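Grela Guest Rooms - Frequently Asked Questions

What time can I check in?
The rooms are ready from the afternoon. If you arrive after 10 in the evening, please write to us before, and we will leave the key in the box at the side door.

Is breakfast included?
No, but the bakery Tuncer is on the same street and opens early. Our guests get coffee there for a smaller price, please show your room key.

Are sheets and towels included?
Yes, for every stay. Towels are changed on the third day. If you want it sooner, put them on the floor of the bathroom.
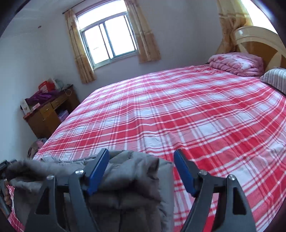 One guest wrote to us in July that the second blanket was hard to find, and could we please say on this page where it is. It is in the bottom drawer of the wardrobe - every room has one.

Can I bring my dog?
Small dogs are welcome in the rooms on the ground floor. The price is 10 per night and must be paid at arrival.

Where can I park?
Parking on the street is free at night. In the daytime please use the Korness garage, 600 meters from us.

How do I cancel?
Answer to your booking e-mail. Until one week before arrival you receive all the money back. After this we keep the price of the first night.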